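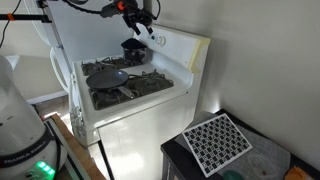

About Hallen

Hallen is a small teaching kitchen and short-course school for people who are setting up a household for the first time. Courses run for four weeks and cover gas cooking, cold storage, cleaning and basic maintenance. All practical work is done on ordinary domestic appliances – the sort found in rented apartments – and no commercial ranges are installed.

The school was founded by Santeri Ojala, who trained as an appliance fitter and still teaches the burner and grate sessions. Dinesh Chowdary is responsible for the cooking syllabus and for enrollment. The current premises have been in use since August, when the course moved out of shared rooms at Tanner.

Equipment

Each station consists of a gas stove, a refrigerator and a basic set of cookware. The minimum set is one flat frying pan and one covered pot. Students learn to match the pan to the burner, to keep handles from projecting over the edge of the cooktop, and to set the flame so that it stays under the base of the pan. Enamel surfaces are cleaned with warm water and dish soap only. Grates are lifted off, washed separately and dried before they go back over the trays.

Capacity and records

The school accepts 80 students per year. To date, 662 people have completed the full course. Attendance is recorded per session, and a certificate is issued on completion of the practical check. The course fee is $200 and includes the printed manual, last revised in June 2024.

Group bookings are handled separately – write to the office with the size of the group and preferred dates.

Related pages
Course outline: gas cooking
Caring for enameled cooktops
Fukell housing program: group enrollment
Loller Street premises: directions and parking

4 shares | 0 comments

Contact | © Hallen | Back to top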